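Gripper stops holding halfway through a lift – anyone else?

tinwhistle
Joined: October
Right, I'm stumped. I've got the Darolis controller running a plate job, moving kids' plates one by one, and the right gripper keeps going slack mid-lift. No error, no beep, it just lets go. 17 drops out of 500 lifts so far. Fingers are at stock force. Close-up of the grip: 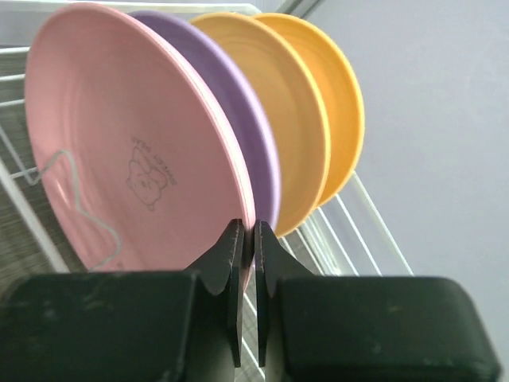
Ayuba Odoi
Moderator, Grippers & Hands

Your fingers are pinching a smooth curved rim, and those tips look worn along the inside edges. I'd bet on slip. Stick some fresh pads on before you touch the software!

komerfan28
Disagree, sorry Ayuba. Slip is gradual, and he says it goes slack. Mine did exactly that on Orberg firmware 21 – the force setting reset itself whenever the cable got tugged.

tinwhistle
No tugging that I've noticed, but I'll look. Wider view of the bench:
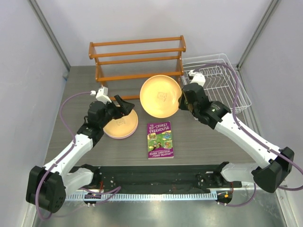
Ilze B.
I had a Komer arm drop a mug on my foot last winter, so I'm firmly in the cable camp (and I wear boots now). Mine was a connector that had worked a bit loose, and it only lost contact at certain wrist angles. With that purple cable arching over the wire rack on the right, I'd want to know if it ever catches there. Log the wrist angle at each drop and see if they bunch up.

Ayuba Odoi
Fine, do both. Pads first though, and keep your hands out while it's lifting.

komerfan28
Cable first!

tinwhistle
Cable tonight, pads when they arrive. Will post the log.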